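Stavumel mini drawer box – my review

I've been after something small for the stamps and spare keys for ages, so when Halyna Stetsiuk pointed me at the Stavumel one I caved and ordered it. More than 50 reviews on the Zumer site and most of them glowing!

I do love the wood. It's pale with a streaky, honey-coloured grain that runs mostly sideways, and it looks far dearer than it was.

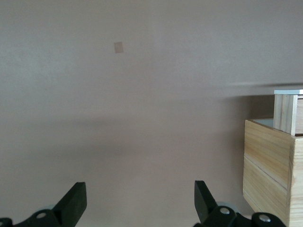 The drawer

White front, long black bar handle, very smart. Mine runs smoothly enough, though it sticks a bit if you pull from one end – a rub of candle wax helped. I'd have liked a felt lining too, as keys do rattle about in there.

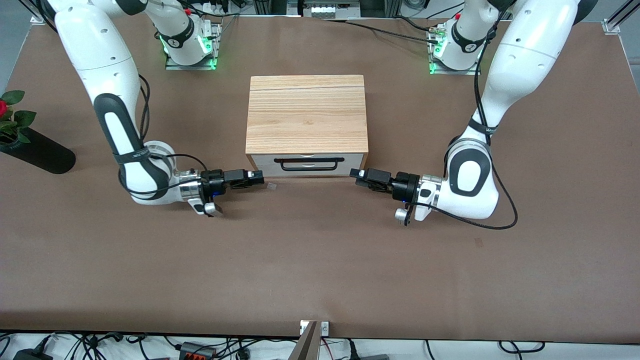

The Stavumel box from the drawer side

Four stars from me, and I've just ordered another for Mum.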